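Bench notebook, Flimville Robotics Club, 27/02/2023
Shelf task, clutter round

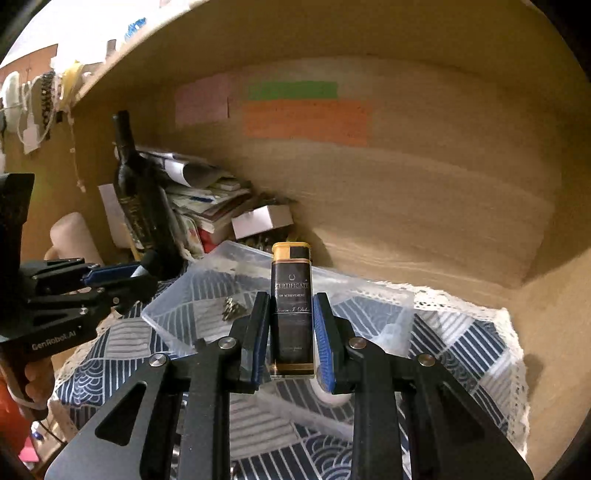 Perla Solís
Student lead, gripper team

Lighter day. The thing is printed up as a certificate of achievement, which makes it the only award this club has touched all year. Picks go fine if both blue pads meet it square. Come in crooked and it spins, and I say things Marama has asked me not to write here.

Log stopped at 102 picks. Target for Camacho is 700. We'll see.

To do: tighten linkage screws, clean pads, ask Marama Tapsell where the Wenell spreadsheet went. Leave the lace cloth alone, the edge catches if you come in low.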